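Stop Buying the Whole Gadget

I have a drawer of dead gadgets, and I'm done being embarrassed about it. My sister calls it the graveyard. I call it a parts store with terrible lighting!

What I want to argue for is the small stuff. The little buttons and connectors inside the things we own wear out long before the rest does, and we've all gotten used to throwing out the entire thing when one of them quits. Last March my kitchen radio (an old Orine, ugly as a boot, I love it) stopped answering when I pushed the power button. A store clerk told me a new one would run me 56 dollars and I'd be crazy to fix it. So I went home and fixed it, with 3 dollars' worth of parts and one evening of bad language.

I know what people say, because my friend Mihret Feyisa says it to me all the time. Your time is worth something. You could have been doing anything else. Sure! I could have been watching a show about people buying houses. I had more fun with the soldering iron, and now I know what's behind the front panel, so next time it won't take me the whole evening.

What really bugs me is how hard some companies make it. I once drilled out a glued case to reach a part smaller than my fingernail. If you sell me a thing with a button on it, I should be able to get to the button. Use screws. Plain ones, please, not the kind with the weird star and a pin in the middle.

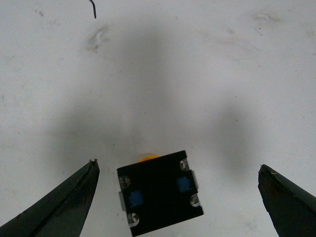
Small parts deserve a longer look than they usually get, and I'd say so even if I couldn't fix a toaster. A plain black square doesn't sound like much. But then you notice the little silver contacts at all four corners, each with its tiny round hole or rivet, and the thin tabs poking out at the sides, and two patches of blue on the face, set diagonally from each other. Somebody sat down and worked all that out, and we toss it in a landfill inside a radio.

I'm not saying everyone has to solder. Take it to a repair person, or to that cousin who's always got something in pieces on the dining table. Just open it up before you give up on it. My radio's playing right now, by the way, a little too loud.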